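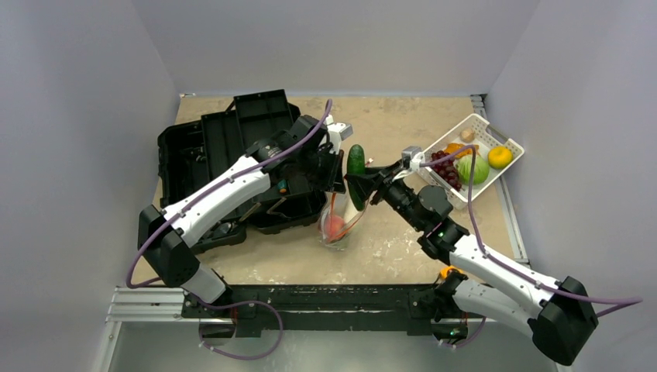
Ticket 512: Right arm stops during produce demo, open day cell

Status: Closed
Opened by: Manju Uniyal
Assigned to: Harsh Joshi
Site: Golto, demo room 2
Date opened: August 11, 2018

Problem as reported

The two-arm cell is down to run the fruit and veg routine for the open day visitors. The first group went through fine. With the second group the right arm stopped while holding the cucumber over the table and the panel showed a following error on the wrist. The left arm stayed where it was, above the glass vase. I pressed reset twice. First time it cleared and came back after a few seconds, second time it would not clear. Visitors were moved on to the Elidard stand.

Picture at the top is the table set up for the routine, with the vase in the middle and the basket of produce on the right.

Log

09:40 Harsh Joshi
Logged in remotely. The fault is on the right arm only. Wrist load was high for a short time before each stop. Please tell me which speed setting was used and whether anyone changed the grip force.

09:52 Manju Uniyal
Speed was 100 per cent. Girish Agarwal set it up before the doors opened and I did not touch it. I don't know about the grip force.

10:05 Girish Agarwal
Grip force is as saved in February. I put the speed up from 60 because the routine was taking too long for the size of the groups. Did not think it would matter with vegetables.

10:11 Harsh Joshi
It matters on the turn towards the vase. The purple cable on the right arm goes past the joint housing and then loops up to the wrist. At full speed I think it pulls before the wrist has finished turning. Can someone power down, check the loop by hand and give it more slack?

10:30 Shanti Vishwakarma
Powered down and checked. The cable was tight with the wrist turned fully in. Let out more at the wrist end and moved the tie back. No damage to the outer cover that I could find. Connector pushed home again, it had a bit of play.

10:44 Harsh Joshi
Fault cleared from here. Speed set to 60. Run it with nothing in the gripper first, then with the cucumber.

11:02 Shanti Vishwakarma
Empty run OK. Three runs with the cucumber OK. No fault.

11:05 Manju Uniyal
Can we have the third group back in at 11:15? Girish Dhillon is asking, he is bringing the people from Malhotra.

11:07 Harsh Joshi
Yes, at 60. Leave the speed alone for the rest of the day.

16:20 Manju Uniyal
Ran until closing, no more stops. One of the Malhotra visitors asked for the cycle time, I have passed that to Girish Dhillon.

Follow-up

Speed limit for this routine to be locked at 60 in the Trutow settings (Harsh). Cable tie position to be marked on the right arm (Shanti).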